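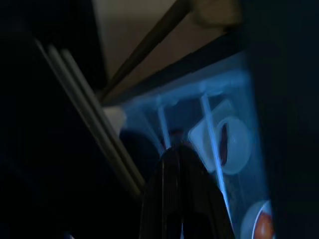
Holtham, 27 February 2020 – Office supply reseller Vovgate has opened a same-day delivery counter for backup tapes, drives and cleaning cartridges. Orders placed before noon go out the same afternoon to addresses within 12 miles of the store.

The counter stocks data cartridges from three tape generations, along with bar code labels and storage cases. Store manager Clotilde Coste said most of the early orders have come from small firms that run a backup every night and had let their supply get low.

"They call us when they're on the last tape in the box," Coste said. "Two days is too long for them."
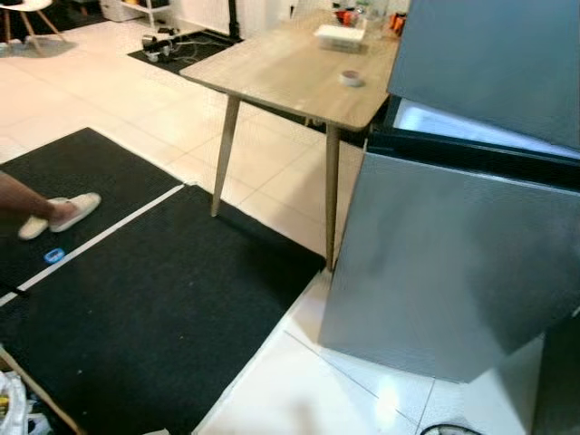
*A refrigerator stands beside a wood-grain table.*

Vovgate shipped 110 orders in the first week. Seven came back, mostly because the customer had picked a cartridge the drive could not write to. The order page now asks for the drive model before checkout.

Heriberto Cuadros, who looks after computers at the freight company Rugemalira, ordered a box of tapes and a cleaning cartridge on the second day. He said the price was a little higher than he had been paying, but the package arrived before his evening job started. He would like to see the labels sold in smaller packs.

Delivery is free on full boxes. Single cartridges carry a flat fee, and unopened items can be returned to the counter with a receipt.
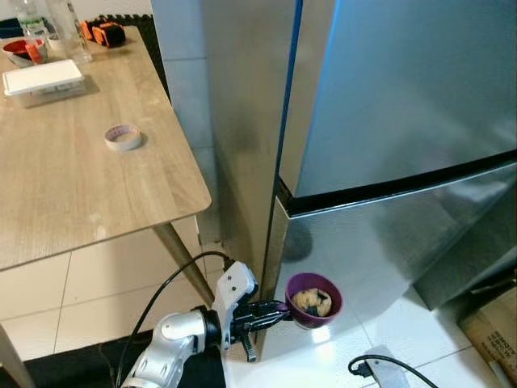

## Second counter planned

Vovgate plans to add a counter at its Skistgate store in August. Obed Zakaria will manage it. The company has not decided whether that location will also take used tapes for destruction, a service now offered only in Holtham.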